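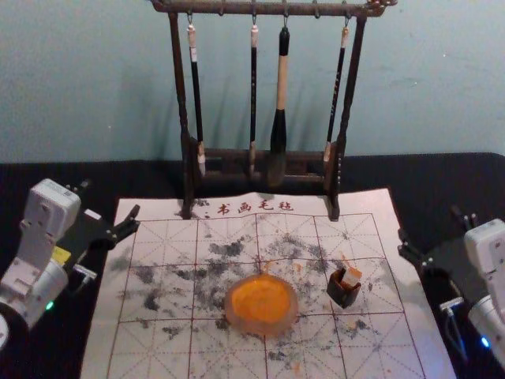

The Jumix pair at the brush bench, orange in the dish.

I run the lettering room at Prultard, and people keep asking me what the two-armed Jumix is like to work beside, so I've put it all on the product page!

You get two white arms, left and right, each with a black gripper, and they work over an ordinary felt mat on an ordinary black table. Ours is the gridded practice felt and it's covered in ink, which bothers visitors far more than it bothers us. The brushes hang on a wooden rack at the back (four of them, the fat one is my favourite) and you can keep your own rack if you've got one you like.

What's changed for us? Well, Consuelo Flores used to do every wash of colour on our card orders by hand, 34 to a batch, and her wrist was sore by teatime. Now she mixes the paint, sets up the job and does the lettering herself, and the arms get the plain strokes. Hernán Cabrera was dead against it for the first six weeks – he still hides his best brush – but he's the one who writes the stroke files now.

Setting up took us seven days, including training. Do ask for the longer cable.

Contact: Jumix desk, Urell | © Prultard 2020 | Back to top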